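**Small room: table, shelving and supplies**
Minutes, Friday, 13:00

Present: Floarea Moldovan (chair), Murdo Galbraith, Anca Tudose, Barnabás Katona (minutes)
Apologies: Ecaterina Cârstea

**1. Minutes of the last meeting**

Agreed, with one correction. The Stodero order number should end in 902.

**2. White table**

MG reported on the position of the table. AT asked for it to be turned so that the pointed front corner no longer faces whoever is standing there. MG noted that the curved side would then be at the front, and that the far end would be harder to reach from a standing position. Moving the table 40 cm to one side was discussed as an alternative. FM asked that both be tried before the November stock check.

Corner guards were priced by Preltberg and by Painemal. The Painemal guard is 8 mm thick and is fixed with adhesive. The Preltberg guard needs screws, and MG does not want the top drilled.

**Decision:** order the Painemal guard. Table position to be settled at the next meeting. 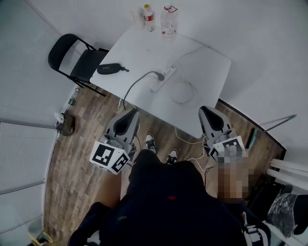 AT raised the matter of items left at the far end of the table. Bottles are to be kept on the shelf once it is fitted. Until then they may stay on the table, against the wall, with caps on. Crumpled wrapping and empty bags go out at the end of each day.

**3. Shelf**

Platov can supply a white shelf in two depths. BK to measure the wall again, as the earlier figure was taken before the skirting was replaced.

**4. Floor**

MG asked for closed, flat shoes to be worn in the room at all times. Agreed. AT to add this to the sheet on the door.

**Actions**

- MG: order corner guard
- BK: wall measurement to Platov
- AT: door sheet
- EC: confirm budget line 13

**5. Any other business**

None. Meeting closed at 13:40.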